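Posted in: Sheds, Garages & Workshops > Tool storage

gemmac
Sorting dad's old tools out on the table, corner of the back room. Want the everyday stuff in one clear plastic box and the rest up on hooks. Question is do the snips go in the box or not? Red handles, straight blades. Also wood top has a bit of shine to it, does it still want oiling before it gets wrecked?

ermanno_m
Snips on a hook, always. Blades knock about in a box and you end up cutting your knuckles reaching for a screwdriver.

Testa668
Disagree. Latch them shut and they're fine in a box. Mine have lived in one since January, no harm done. Pliers same.

ermanno_m
Till the latch slips. Seen it.

gemmac
Table as it is now, tools first then the corner end 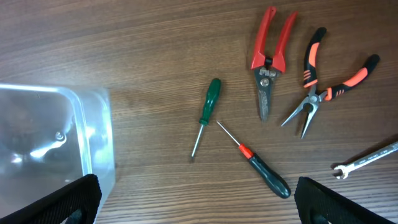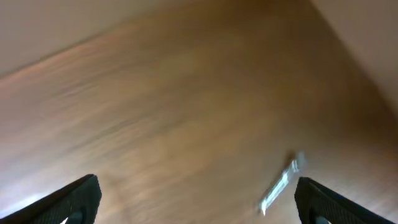
Haven't decided on the two screwdrivers either. Dad kept everything in a biscuit tin so any of this is an improvment. My sister Rebecca wants the lot hung up on a board, I say we'd never put them back.

adarusso
With Rebecca on this one. Box = everything at the bottom, you tip it all out every time. Board, draw round each tool with a marker, done.

Testa668
Draw round them?? Bit much for two screwdrivers and some pliers - a box is plenty. Put a bit of old towel in the bottom so it doesnt rattle.

leo_fontana
Re the top. Drip of water on it, if it soaks in it wants oil. If it beads leave well alone. Thin coat, wipe off, next day another. Don't do what I did and slap it on, was sticky for 9 days.

ermanno_m
Oil on a workbench is a waste. It'll be scratched by Easter. Sheet of hardboard over it, swap when it's manky.

leo_fontana
Its a nice bit of wood, why cover it up

gemmac
Not covering it, mum would go mad. Will try the water thing tonight. Leaning towards box for drivers and pliers, hook for the snips, so you've all half won. Anyone know if those stick on hooks hold on painted walls or do I need to drill?

adarusso
Drill. Stick on ones are ok for tea towels.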